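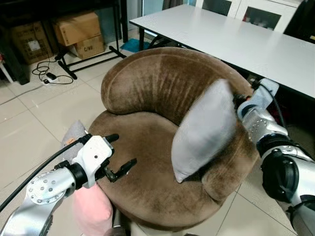

Unit 5 handout: Placing soft objects with two arms
Robotics Practicum, Whitfield lab section, October

Read this before you come to the lab. Bring your printed log sheet and the laptop with your group's copy of the Nirix control package.

The task

Each group teleoperates the two-arm robot through a cushion placement task. The goal is to pick up a cushion from the floor, bring it over the chair, and set it against the backrest so that it stays up after the gripper lets go. Either arm may do the lifting. The other arm can steady the cushion or stay clear, and your group should agree on which before you start.

You will turn in 39 recorded episodes. Split the driving evenly within the group. An episode starts with both grippers open and ends when both grippers are open again and away from the chair.

Why cushions

In Unit 4 you worked with rigid blocks. A block has the same shape before and after you grip it, so a grasp point chosen at the start is still good at the end. A cushion folds around the fingers, and the far corner sags when you lift. The pose you planned for the release is usually wrong by the time you get there. Expect to correct by hand on the way in.

Grip a corner or a seam. Gripping the flat middle of the cover mostly slides off, and when it does hold, you end up with the cushion hanging in a shape that will not sit against anything.

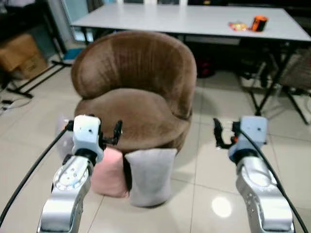

Starting positions should vary from one episode to the next. Move the cushions a little, swap their order, turn one on its side. Groups last year left everything in one spot and their trained policies failed as soon as a cushion was moved. Keep the chair inside the reach of both arms.

Recording settings

Trim each episode to 300 frames or fewer. Save the head view and both wrist views. File names follow the Sarndale pattern from Unit 2 — group number, task letter, episode number.

Write one line in the log for every attempt, including the ones you throw out. Note which arm did the lift, where the cushion was gripped, and whether it stayed up for the full 9 seconds after release. Failed attempts do not count toward your total but they are part of the grade.

Wrist views

Check the wrist recordings before you leave the lab. Fast arm motion smears the background, and a smeared stretch right before the grasp is hard to use for training. Slow down for the last part of the approach. Both fingertips should stay in view the whole time.

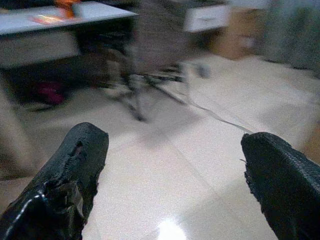 Wrist view with the fingers apart. The background is blurred; the floor between the fingertips is clear.

Look over the finger coverings too. Frayed material can catch on a seam and drag the cushion back during release. Report wear on the sheet by the door and wait for staff to replace the covering.

What to hand in

Upload the episodes and the log to the Stasosgate folder for your section. Add a one-page write-up that compares two of your failed attempts and says what you changed afterward. Unit 6 uses the same recordings for training, so keep a local copy.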